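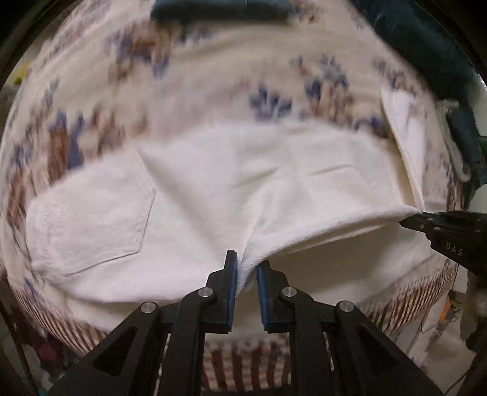
Silvan Wallner asked at the last club evening whether we could please stop treating the safety sheet as something to sign on the way out, and would whoever does the check write a proper comment next to each line, even when all is well, so that the next group knows what they are walking into. Fair enough, and so I have done just that. It has made the sheet rather long, for which I hope you'll forgive me, but I did enjoy having a good slow look at everything.

Teturo Student Robotics Club
Cloth handling project: safety and inspection checklist, hand-held grippers
Date of check: 2022-04-08
Place: Clurside Hall, upstairs workroom

Part A. The work area

A1. Blanket laid flat over the working surface, with no hard lumps underneath
Result: OK
Comment: The cream one with the blue and brown pattern is down again. I ran my hand over the whole of it before we began and found one hairgrip, now living in the odds and ends tin. Please do this every time, as a fingertip closing on something hard is how we chipped a part in September.

A2. Garments checked for pins, badges and anything left in the pockets
Result: OK
Comment: Patch pockets are the ones to watch, so do put your fingers right down to the bottom seam and don't just pat the outside. I found a bus ticket in one of the spare pairs of trousers, which would have done no harm, but it does show that things get through the wash.

A3. Cables kept clear of feet and of the cloth
Result: OK, with a note
Comment: All tidy when I looked, though I would like us to get into the way of looping the slack well back before anyone picks up a gripper. Two people leaning in from different sides will find any loose cable there is.

A4. Walkway behind the operators clear
Result: Put right during the check
Comment: Three rucksacks and a cello. The cello has been very politely rehoused in the store cupboard and its owner knows where to find it.

Part B. The grippers

B1. Screws at the pivot joints present and snug
Result: OK
Comment: Snug is the word here, and I say it with love to our first years, who are very strong. If the linkage feels stiff after you have tightened it, you have gone too far, so back it off a touch and try again. The small driver is in the Drirkix case, top row.

B2. Screws along the arm present and snug
Result: One tightened
Comment: A quarter turn on the left-hand gripper's spare. I have marked it with a dot of paint pen so that we can see whether it creeps.

B3. Grip pads firmly stuck, with no lifted corners
Result: OK
Comment: Try each corner with a fingernail. The pads pick up lint from towels and then slip on anything smooth, so a wipe with a barely damp cloth between garments is time well spent. Our rule is to change a pair after 2,000 grips or as soon as one looks tired, and the tally for this pair is well short of that.

B4. Fingers close evenly and open fully when released
Result: OK
Comment: I tested with a folded hanky, 18 closes on each gripper, and listened as much as I looked. A dry click near the end of the travel means you should stop and come and find me.

B5. Plates free of cracks, especially round the cutouts
Result: Watch
Comment: There is a faint mark on one of the spare plates that may only be a scratch. I have taken it out of use until Silvan can look at it under the good lamp — better a short wait than a snapped linkage.

Part C. People

C1. Long hair tied back, lanyards and dangly bracelets off
Result: OK
Comment: Thank you, all. The bowl by the door is for jewellery and not for crisps.

C2. Fingers kept out of the linkage while it is moving
Result: Reminder given
Comment: When a fold slips, the natural thing is to reach in with your free hand and tuck it back. Everyone does it, me included. Open the gripper first, say "open" out loud so your partner hears, and then tidy the cloth.

C3. Breaks taken
Result: Not quite
Comment: We agreed on no more than 30 minutes before putting the grippers down, and one pair went past that because the trousers were finally going well. I do understand! Wrists get sore quietly, though, so please set the kitchen timer and obey it.

Still to do
Order new pads from Pagano, same size as last time.
Silvan to look at the plate from B5.
Tape a copy of C2 to the wall at eye level.
Someone to fetch the cello.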